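通知バッジを消すだけで一日が終わる生活をやめたくて、SNSのアプリを整理した話

こんにちは。連休明けの疲れがまだ抜けていない私です。2023年5月、みなさんいかがお過ごしですか。

今回は、前からやるやると言い続けていた「SNSに連携してるアプリの大掃除」をやっと済ませたので、その記録です。長いです。お茶でも用意してからどうぞ。

きっかけは友だちのアンネリース(Annelies Rainer、大学のときの留学仲間で、今も毎週のようにメッセージをくれる人)からのひとことでした。

「ねえ、あなたのプロフィールに毎朝星占いが投稿されてるけど、あれは趣味?」

趣味じゃないです。まったく知りませんでした。自分のページを自分で見ることってあんまりないじゃないですか。私はタイムラインを眺める専門なので、自分のところに何が載っているかなんて気にしたこともなくて、あわてて見に行ったら、あるわあるわ。毎朝きっちり同じ時刻に、ラッキーカラーとラッキーアイテムがずらーっと。しかも私の星座じゃない。なんで?

投稿元をたどったら「Zirutby」というミニアプリでした。名前を見てもぜんぜんピンと来なくて、しばらく画面とにらめっこしてからようやく思い出したのが、1月に流行っていた「今年のあなたを漢字一文字で表すと」みたいな診断です。やりました。確かにやりました。結果は「麺」でした。あのときの「連携を許可する」ボタン、何も読まずに押したんですよね……。

で、これは他にもあるなと思って設定画面を開いたわけです。

連携アプリの一覧って、そもそもたどり着くのが大変じゃないですか? 設定を開いて、アカウントを開いて、プライバシーかなと思ったら違って、セキュリティかなと思ったらそれも違って、「アプリとウェブサイト」という項目がずいぶん下のほうにひっそり置いてある。しかもスマホとパソコンで場所が違う。私はスマホで見つけられなくて、結局パソコンを引っぱり出しました。最初からパソコンでやればよかったです。

そしてようやく開いた一覧に並んでいたのが、全部で54個。

54個ですよ。自分で登録した覚えがあるのは、せいぜい写真の加工アプリと料理のメモ帳くらい。残りはもう、過去の自分からの謎の贈り物です。農場を育てるゲーム、名前だけで前世がわかるやつ、友だちの誕生日を立体のカードで知らせてくれるやつ、何をするのか名前からも説明文からも読み取れないやつ。説明文が「あなたの毎日をもっとあなたに」だけのアプリがあって、これは今でも何だったのかわかりません。

ひとつずつ見ていくと、許可している内容もばらばらでした。名前とプロフィール写真だけというおとなしいものもあれば、友だちリスト、メールアドレス、誕生日、投稿する権限まで全部渡しているものもある。Zirutbyはもちろん全部渡してありました。麺と引き換えに。

消すこと自体は簡単で、チェックを入れて「削除」を押せば終わりです。ただ、そのときに小さく出てくる「このアプリがあなたのかわりに公開した投稿も削除しますか」というチェックを見落とすと、連携は切れても過去の投稿は残ります。私は最初の何個かで見事に見落として、星占いを手作業で消すはめになりました。さかのぼってもさかのぼってもラッキーアイテム。途中で「計量カップ」という日があって、ちょっと笑いました。みなさんはどうかチェックを入れてから押してください。

ところで、消しながら自分で決めたルールがあります。最初はかなり厳しく「一年使っていないものは全部消す」にしようとしたんですが、これだと意外と困る。ログインだけSNSのアカウントでやっているサービスがあるんですよね。たとえば私が電子書籍の感想をつけている「Lendex」がそれで、連携を切ったらログインできなくなるところでした。消す直前に気づいたのは本当にたまたまです。

なので、ログインに使っているサービスは先にサービス側へ行って、メールアドレスとパスワードでも入れるように設定してから切る。この順番が大事でした。Lendexの場合はマイページの「ログイン方法」から追加できました。確認メールが迷惑メールに入っていて、そこでまた時間を食いましたけど。
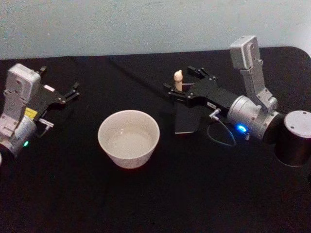 黒い布の上の白い器。

さて、連携アプリが片づいたら、次に気になってくるのが通知です。

私のスマホ、赤い丸の数字がずっと「639」だったんです。もう背景の一部みたいになっていて、見てもなんとも思わなくなっていました。でもアプリを整理した勢いで、これもどうにかしようと。

中を開いてみて驚いたのは、人からの通知がほとんどなかったことです。「〇〇さんが久しぶりに投稿しました」「あなたが興味を持ちそうなグループがあります」「思い出を振り返りましょう」「〇〇さんの友だちがコメントしました」。友だちの友だちのコメントまで教えてくれなくていいんですよ。知らない人の、知らない人への「おめでとう!」をどういう気持ちで読めばいいんでしょう。

そのなかに埋もれて、ナビラさん(Nabila Pattinasarany)からの質問がひとつ、ぽつんと残っていました。編み物のグループで知り合った方で、私が載せた帽子の糸の番手を聞いてくださっていたんです。すぐに謝って返事をしました。帽子はもう編み終わったそうで、写真を見せてもらったら私のよりずっと上手でした。すみません、そしてすばらしいです。あのかぶり口のゴム編み、どうやったらあんなにきれいに揃うのか、今度は私が質問する番です。

こういう通知こそ受け取りたいのに、どうでもいいものに押し流されて見えなくなっていたわけで、これはさすがに反省しました。

通知の設定は種類ごとに細かく分かれていて、これまた全部見るのが大変なんですが、私が残したのは次のものです。

自分の投稿へのコメント
自分への名指しの返信
メッセージ
参加しているグループで自分に向けられた質問
ログインに関するお知らせ

5種類だけ。あとは全部オフにしました。誕生日のお知らせもかなり迷ってからオフに。大事な人の誕生日は紙の手帳に書いてあるし、去年も一昨年も通知を見て「あ、おめでとうって書かなきゃ」と義務みたいに打っていたので、それはちょっと違うかなと思って。誕生日に私から何も届かなかった方、忘れたのではなくて、手帳を開いていないだけです。(それは忘れたというのか)

あと、オフの方法が二段構えになっているのも引っかかりどころでした。SNSの中の設定で切っても、スマホ本体の通知が生きていると、アップデートのあとに新しい種類の通知が勝手に増えていることがあるんです。逆に本体側で全部切ると、今度はメッセージまで来なくなる。私はSNS側で細かく選んで、本体側では音とバッジだけ切りました。画面の上にすっと出てくるだけの状態です。今のところこれがちょうどいいです。

メールでの通知も忘れずに! 私はここを完全に見落としていて、アプリの通知を静かにした翌日に、メールボックスへ「見逃していませんか?」という件名がどっさり届きました。見逃したいんです。これは設定の「メール」という項目にあって、「アカウントに関する重要なお知らせのみ」を選んだらぴたっと止まりました。

それで、すっきりしたところで終わっておけばよかったんですけど、私はここで新しいアプリを入れてしまうんですよね。我ながらどうかしています。

入れたのは「Zindness」という、投稿の下書きをためておけるアプリです。思いついたことをとりあえず放り込んでおいて、時間を置いてから載せるかどうかを決められる。私は夜中に長文を書いて朝に後悔するタイプなので、これは合いそうだと思って。初回に許可を求められる内容もちゃんと読みました。プロフィールと投稿の権限だけ。友だちリストは「スキップ」が選べたので渡していません。成長です。

使い勝手は、うーん、半々くらいかな。下書きに色のラベルをつけられるのはすごくいい! 編み物は緑、本の感想は黄色、愚痴は赤、と分けています。赤は基本的に載せません。書いたら気が済むので、たまっていく一方です。ただ写真を入れた下書きの読み込みが遅くて、複数枚になると順番が入れ替わることがあります。編み図の途中経過を順番に載せたいときに困るんですよ。編み終わった帽子から始まって、最後が毛糸玉になる。ほどいていく人みたいになってしまう。

無料版で保存できる下書きは20件まで。赤ラベルだけであっという間に埋まりそうで、有料版にするかどうか悩んでいます。愚痴の保管料と思うとちょっと払いたくない。

もうひとつ、アンネリースにすすめられた「Ryu」も試しました。こっちは一日にSNSを開いた時間を記録してくれるアプリで、設定した時間を超えると画面の端から小さな竜が顔を出すんです。かわいい。かわいいので、竜に会いたくてつい超えてしまう。すすめてくれた本人に報告したら「私も」と返ってきたので、たぶんしくみとして何か間違っています。

しかも竜は、超えた時間に応じて色が変わるんですよ。最初は水色で、だんだん紫になって、最後は金色になるらしい。らしい、というのは私はまだ紫までしか見たことがないからで、アンネリースは金色を見たと言っています。友人の暮らしが心配です。

竜の通知は切っていません。種類が増えて6種類になってしまいましたが、これは別枠ということで。

整理してからしばらく経って変わったことを書いておくと、まず、朝起きてすぐスマホを触る時間が短くなりました。バッジが出ないので、開く用事が特にないんですよね。かわりに台所でぼーっとお湯が沸くのを見ています。有意義になったかと言われると微妙ですが、気分は悪くないです。

それから、コメントの返事が早くなりました。来たものがそのまま目に入るので、返し忘れが減った。ブログのほうのコメントは相変わらず遅くてごめんなさい。こちらは通知というものが存在しないので、管理画面を見に行くまで気づかないのです。急ぎのことはメッセージでお願いします。

困ったこともひとつ。編み物グループの集まりの日程変更を見落としました。グループの「イベント」の通知まで切っていたからです。ナビラさんが個別に教えてくれたので助かったものの、あやうく一人で毛糸を抱えて待ちぼうけになるところでした。イベントだけはオンに戻しています。はい、これで7種類です。じわじわ増えている。

これから整理しようかなという方は、いきなり全部切らずに、まず連携アプリの一覧だけでも見てみるといいと思います。消さなくても、眺めるだけでけっこうおもしろいですよ。昔の自分が何にはまっていたかが全部残っているので。私は農場ゲームの名前を見て急に懐かしくなって、消す前に一度だけ開いてみたんですが、サービスはもう終わっていました。かぼちゃ、収穫しないままだったなあ。

あ、それと、友だちのページに変な投稿が毎日載っているのを見つけたら、どうかそっと教えてあげてください。本人はたぶん知りません。私は何か月もの間、違う星座の運勢を発信し続けていました。信じて計量カップを持ち歩いた方がいたら申し訳ないです。

次回は、下書きの赤ラベルの中から載せてもよさそうなものを探してみます。なかったら編みかけのベストの話を書きます。裾のゴム編みで三回ほどいているので、そっちも半分くらい愚痴なんですけど。

ではまた!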